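Print this page | E-mail this article

Dishwasher (household appliance)

A dishwasher is a machine that cleans plates, cups and cutlery by spraying them with hot water and detergent. I've been writing up kitchen appliances for this site for years now, and this is the entry I get the most mail about (people have feelings about dishwashers!), so I've given it a proper rewrite.

How it works

The basic idea is simple. Water comes in at the bottom, gets heated, and is pumped up through spinning spray arms. The arms turn from the force of the water leaving them, so there's no motor in the arm itself, which I still find rather lovely. The dirty water drains back through a filter and goes around again, and then the whole lot is pumped out and replaced for the rinse.

My own machine has been going for 7 years, and in all that time the only thing I've had to do is clean the filter. Please clean your filter. It usually twists out from the floor of the tub and takes a minute under the tap.
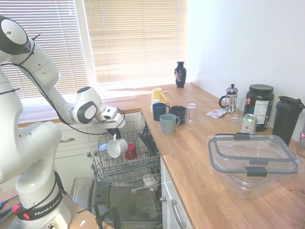
Loading is where families fall out. Cups and glasses go up top, tilted a little if the rack allows it, so water doesn't pool in the base. Plates go below, facing the middle. Big bowls at the back, and nothing tall enough to stop the arm from turning – give it a spin by hand before you shut the door.

Rinsing first

I used to rinse everything. My mother did too. Most newer machines don't need it, and scraping off the scraps is plenty. Burnt-on cheese is another matter and I still soak that.

Salt and hard water

If you live somewhere with hard water, as I do here in Gratstead, you'll get a white film on your glasses. Some machines have a built-in softener that takes coarse salt, and others rely on rinse aid alone. Check the manual before you pour salt into anything. Table salt is too fine and can clog the softener.

Corrections are welcome, and thanks to Harsh Vashisht, who wrote in to point out that I'd mixed up the wash and rinse temperatures in the old version. I've taken those out until I can check them properly.

Last updated March 17, 2019

Contact | Copyright Trudow Home Reference | Back to top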